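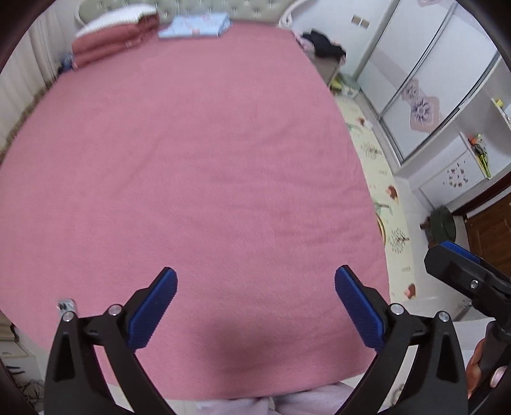

4.2 Staffing of the fusion desk after the reform

The second change concerned the people who read the reports. Before the merger, each service kept its own analysts, and a report from one service reached another only when a liaison officer asked for it in writing. The Foladora Centre, which took over this work in December, was given a single desk with access to the holdings of both services. Zarei describes the earlier arrangement as "two libraries with one shared door, usually locked".

We examined 2,427 reports logged by the desk in its first year. Of these, 900 drew on material from both services, and the remainder rested on one service alone. Figure 3 gives the breakdown by month. The share of joint reports rose slowly until the summer and then levelled off, at the point when the desk stopped receiving new staff.

Figure 3. Joint and single-source reports logged by the Foladora Centre, by month. Source: authors' coding of the desk register.

The register does not record how a report was used once it left the desk. Ahmadpour treats a joint report as evidence of cooperation in itself. We are more cautious. Several of the joint reports place a paragraph from each service side by side and draw no conclusion from the pair, and our coding cannot separate these from reports in which the sources were weighed against each other.

Interviews with five former members of the desk help to some extent. All had joined from one of the two services and kept their old grade and pay. Three said they still sent drafts to their former managers before release, although the rules of the Centre did not require it. Niloufar Zarei found the same habit in her study of the Masa office, where it lasted well beyond the period of transition.

Training was also uneven. Idov argues that analysts need a common method before they are given common data. At the Centre the order was reversed: access was granted first, and the shared course on source grading began only after the desk was in full operation. The effect of this on the content of reports is taken up in section 4.3.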